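In Praise of the Long Way to Randerow

My grandmother, Lieselotte Grube, never once took the highway to Randerow. It was there, it was faster, and her neighbors used it every day of their lives, but she would back that big old car down the driveway, roll the window halfway, and turn left toward the river road as if the other choice hadn't been built yet. I used to sit in the back seat and sulk about it. I'm a good deal older now, and I would like to put in a word for her side of the argument.

When I drove up there this past March, my phone offered me two routes and told me, very firmly, that one of them was 4 minutes shorter. Four minutes! I've spent longer than that looking for my glasses. And yet I took the highway, the way most of us do, and I got to my cousin's house with nothing to tell her except that the traffic was fine. My grandmother would have come in the door with a bag of peaches and the news that somebody had finally painted the feed store.

I know how this sounds. People with small children, or a night shift, or a bad back, don't need a lecture from me on the pleasures of an extra hour in the car, and I wouldn't dream of giving one. Gas isn't free either. All I'm asking is that those of us who do have the time (and there are more of us than will admit it) stop handing the decision over to the phone every single trip.
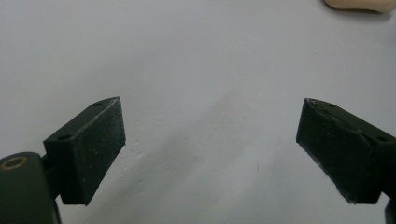
So how often should a person take the slow road?
Once in every few trips is plenty, and the drive home is usually the better one for it, when there's no one waiting on you with dinner.

I've been trying to keep to that myself. On the way back from my cousin's I went through Clornero, which I hadn't seen since I was a girl, and stopped at the diner by the bridge, where the pie is still very good and the coffee is still pretty weak. The waitress asked where I was headed and then told me, at some length, about the detour I ought to take past the old mill. I took it. There wasn't a whole lot to see, to be fair to the highway people, but there was a fellow selling tomatoes out of his truck, and I bought more than I needed and had them on toast for most of the week.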